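A morning at the table works

Posted 20/08/2018

Jirarville has one hotel, one roundabout and, at the far end of a road that gives up being a road halfway along, the Istetti furniture works. They open the doors to the public twice a year. I had missed the April one through idleness, so I went to this one with the zeal of a man who owns a table that wobbles.

You sign a sheet, you are given a pair of safety glasses that have known many faces, and you are handed over to Damián Aravena. He has been there long enough to have made the desk the sign-in sheet was lying on, and he mentioned it twice.

The timber store

We began in the cold. The boards are stacked with thin sticks between them so the air can get round, and there they stay until Damián is satisfied, a condition I suspect is rare. A woman in our group asked whether it could be speeded up. He looked at her as one might look at a person who has asked for ketchup.

He did tell us to look at the ends of the boards and guess which way each would bend. I got four wrong out of five. The fifth I had copied from a child.

The sanding shop

Louder, warmer and much more cheerful. Soledad Montecinos runs it, and her view is that everyone comes for the saws and ought to come for the sandpaper. She made us shut our eyes and stroke two offcuts, which a group of adults in borrowed glasses does with surprising solemnity.

Then she stood us in front of a tabletop and told us to look along the grain, slowly. I had expected stripes. Pale wood of this sort behaves more like a map of somewhere hilly: the lines run along politely for a while, then bunch up and go wavy, with a soft sheen over the lot where the light falls. I began planning a walking holiday on it.
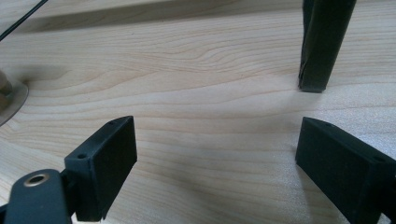 The showroom and the tea

The tour ends, as tours do, among price tags. The big dining table, called the Zapata, costs over 1,000 and comes without chairs. The small one is the Arner, and two people can eat at it if they are fond of each other. I sat at both for longer than was decent.

Tea was served in paper cups on a trestle with a plastic cloth. I asked Soledad about my wobble. She asked if I had checked the floor.

I have now checked the floor.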